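9/3/21

# How does a robot know what to do next?

Notes for the Plorthorpe junior club. By Verena Frei. Read it at home, or on the bus, whatever.

Quick one first. A robot arm is metal and motors. It can't decide anything. All the deciding is done by the software, and software just means instructions that somebody typed. Lots of them. The program we use at the club is called Nurkine and the bit that steers the arm is 2,311 lines long. Elfriede Baumgartner wrote most of it. She says half of those lines are for when things go wrong!

So what do the lines do? Four jobs, going round and round.

## Job one: look

The robot has a camera. You look at a mug and think "mug". The robot gets numbers. Every picture is made of tiny squares called pixels, and each pixel is a number for how bright it is. Black is 0. White is a big number. (Colour pictures need three numbers for every pixel, but let's stick with grey.)

That's all it has. A huge grid of numbers, and then 12 more grids before the second is over.

## Job two: work out what's there

This is called perception. Long word. It means making sense of what you see.

One trick is looking for edges. Say the numbers go 9, 8, 9, 8 and then suddenly 120, 121, 120. Big jump! Something probably stops there and something else starts. The software draws a line along all the jumps and now it has a shape.

Try it yourself. Squint at your bedroom until everything goes blurry. You can still find the door, cant you? You're using the edges.

## Job three: make a plan

Now the robot knows where the mug is (or thinks it does). How does it get there? Straight line? Not if there's a lamp in the way.

The planner makes up a path, checks it for bumps, throws it out, makes up another. On a bad day it tries 49 paths before it finds one it likes. Takes less time than a sneeze.

You do planning too. Getting to the fridge past a sleeping dog. Same thing.

## Job four: move, and keep checking

This part is called control. The software tells a motor "turn a bit", then asks "how far did you turn?" Not far enough? Turn a bit more. Too far? Back a bit. Over and over, very fast.

Close your eyes and touch your nose. Now do it with a finger wearing a heavy glove. You went slower and fixed it on the way in. Control!

## The hard bit: light

Computers are easily muddled by light, and this is where Elfriede spends most of her evenings. If there's a bright window behind a thing, the thing goes nearly black. A person says "oh, that's just dark because of the window". The software only gets its grid. Very big numbers next to very small ones.

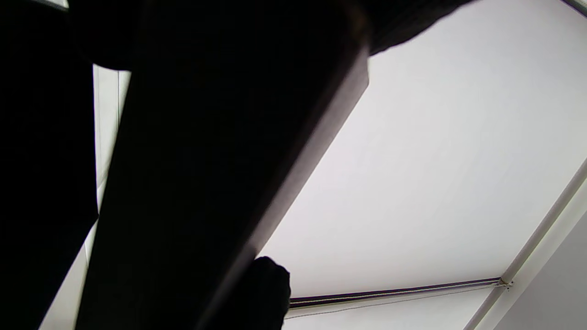 Good news, the edges are easy to find, because the jump from dark to bright is enormous. Bad news, everything inside the edges is mush. Is it a hat? A cushion? Two things, one in front of the other? All the numbers are tiny and nearly the same, so there's no jump to find.

What can the software do?

- Ask the camera to let in more light. The dark parts get clearer, the window turns into a white blob.
- Move a little and look agian. Near things slide past faster than far things, so you find out which is in front.
- Say "I'm not sure" and stop. Nurkine does this one a lot.

Wulell, the older program we had up to August, didn't know how to say it wasn't sure. It guessed. We lost a few mugs.

## Have a go

Get a friend to be the robot. Blindfold on, nothing breakable nearby. You are the software. You can only say "left", "right", "forward", "stop" and "grab". Get them to pick up a sock.

Then swap. Write down every order you gave, that's your first program. Bring it next time and Elfriede will read some out.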